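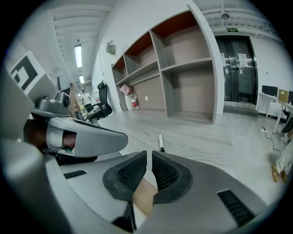

What to do with a big shelving unit

We moved into the new office in February and the shelves came with it. Gray, large, two rows of open cubbies, orange-brown panels along the top compartments. The last tenants left it against the back wall and the landlord asked if we wanted it taken out. Torunn Isaksson said keep it, and I said keep it, and then for a few weeks neither of us did anything with it.

I have opinions about storage, mostly from having done it badly in two other offices. So these are my notes on how we're filling this one, partly for Torunn and partly for Embla Dalen, who is setting up a place of her own across town and keeps asking me what to buy.

Open cubbies or doors

I used to want doors on everything. In the last office we had cabinets, and behind the doors was a mess that got worse every month. Cables, a box of mugs, three staplers, printer paper from a printer we'd given away. You open the door, you look, you close the door again.

With open cubbies the mess is out in the room where you have to look at it while you eat lunch. It bothers me enough that I do something about it. Salamatu Adeleke feels the other way and would like curtains on it. We've agreed to try it open until summer and then talk again.

Before filling it

I wiped it down first. Warm water and dish soap, one cloth for washing and one for drying. There was a lot of dust in the back corners and some tape residue on the shelves. The residue came off with cooking oil and a fingernail. I left the small round white sticker on one of the lower back panels. I tried one corner of it, it didn't want to come, and I went on to the next cubby.

I also measured the inside of a cubby and wrote the numbers on a card. Do this before you shop. I once bought a set of bins from the Mullo catalog going by the picture, and every one of them was a finger's width too wide. Embla has them now. She keeps yarn in them.

What goes where

Bottom row is for heavy things. Paper, the tool box, extension cords, the bag of packing material. You don't want to lift a tool box down from chest height, and if something heavy falls from the bottom row it doesn't fall far.

Top row is for what we reach for during the day. Notebooks, tape, scissors, the label maker, the tin of tea. I keep the tea at the end closest to the kitchen because that's the direction I'm walking anyway.

On top of the unit, nothing. I feel strongly about this one. The top of a shelf fills up by itself - first a plant, then a box that's there for a day, then a second box on the first one. The wall above has a small bunch of artificial flowers hanging on it, purple and white, and that is all the decoration that side of the room needs. I don't usually like artificial flowers. These I've gotten used to. They get dusty, so take them down once in a while and use a hair dryer on the cool setting.

The floor in front

The floor is a light gray wood grain and it shows crumbs, which I count as a good thing. My aim is to keep the floor in front of the shelves clear, and I don't fully manage it. The fire extinguisher stands on the floor by the left end, and a pink plush toy stands there with it. The toy is supposed to have a cubby. I've put it in one twice.

The extinguisher I do want to sort out. It's easy to see and easy to grab there, and those are the main things, but I'd prefer it on a bracket so it can't be kicked over or have a bag dropped in front of it. Ingegerd Ljungberg has a drill and has offered. I need to ask the landlord about the wall first. If you have one on the floor at your place, keep the space around it open and make sure everyone knows where it is.

The chair

There's a black mesh chair with a high back and armrests that lives by the left side of the shelves. Good chair. It rolls into the walkway if you let it, so the habit I'm trying to build is that whoever stands up from it pushes it back. The mesh collects lint and I go over it with the brush attachment on the vacuum.

The doors

The dark glass double door has two paper notices taped up on it. Paper on glass looks fine for a month or so and then the tape goes yellow and the corners curl. I want to move them into a plastic sleeve, or just print fresh ones when they need it. The metal handles and the glass around them pick up fingerprints, so a microfiber cloth lives in the top row of cubbies now and I do the handles when I lock up.

Labels

I labeled the last set of shelves on day one and half the labels were wrong by the end of the month. This time I'm waiting. For 30 days things can go where people put them, and after that I'll label the places that stuck. Sticky notes until then.

What I'm still deciding

Whether to get bins at all. Torunn likes the Dunari ones, fabric with a handle on the front. I think plain cardboard boxes cut down to size would do it for the small stuff. We may buy two and see.

Also where to put the spare power strips. They've been in three different cubbies so far and at the moment they're on my desk.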